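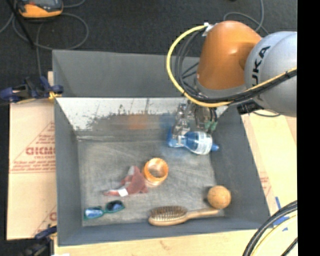
KUKA arm over the gray bin, gripper down inside.

1/13/20

Pitch tracking, bullpen data for Ernthorpe. Starting over on the release point numbers.

Asuka sent the full set last night: 199 pitches, nine pitchers, all from the indoor mound. I had been working from the partial export and the left-handers were missing from it, so ignore the table I put on the shared drive. Old file is renamed with "partial" at the end.

First pass, four-seamers only. Vertical release height is steady for most of the staff. Oyelaran is the exception. His release drops through the session, and by his last 15 pitches it is clearly lower than where he started. Spin holds up fine over the same stretch. Velocity dips a little at the end. Ryota thinks he is tired and leaning toward first base. Could be. Could also be that he was told to work on the sinker halfway through and his arm slot went with it. The session notes don't say. Need to ask the pitching coach before we write anything down as fatigue.

Sliders are a mess. The auto tag calls half of Godis's sliders cutters. Went through his by hand, using the grip notes and the break plot side by side, and fixed the tags. Did not touch anybody else's yet. Ostitz throws both pitches on purpose, so his will take longer, and I would like him to go through the list himself.

Camera 2 lost the ball on nine pitches, all of them curves. Same problem as in the fall. The netting behind the plate is light colored and the ball disappears against it late. Ryota hung a dark tarp for the last group and there were no drops after that. Leave the tarp up.

Sample for the changeup is 70 pitches — enough to plot, too few to split by pitcher. Plotted it anyway as one cloud. Not useful. Skip until February, when everyone has thrown a couple more sessions.

To do:
Ask about Oyelaran's sinker work
Retag Ostitz with him in the room
Rerun release height with the lefties in
Asuka wants the mound distance checked again with the steel tape, the laser gave two different readings

Raw files are in the January folder, sorted by pitcher.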